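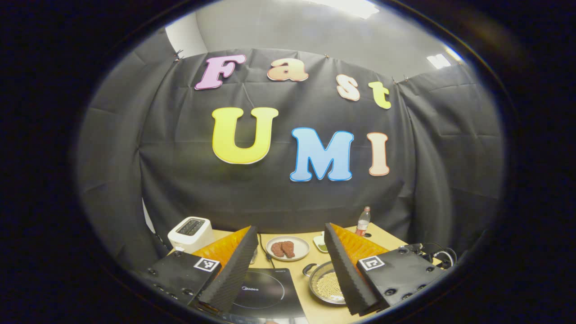 ## Unit 2: Spread and Fees on Foreign Cash

A bank that changes currency earns income in two places: the fixed fee and the spread. Students often overlook the second.

Suppose Broltent charges no fee and pays 192 for notes worth 200 at the mid-market rate. The spread has cost the customer 8 — a charge of 4 percent.

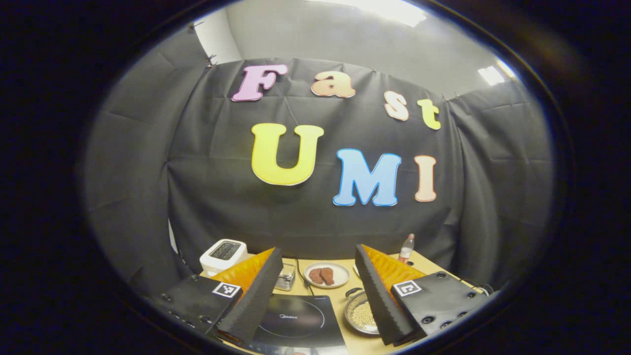
One student asked whether a flat fee would be cheaper on 700. With a fee of 2 and no spread, it would. At 4 percent, the spread alone would cost 28.

Read the Greltska rate sheet before the May session.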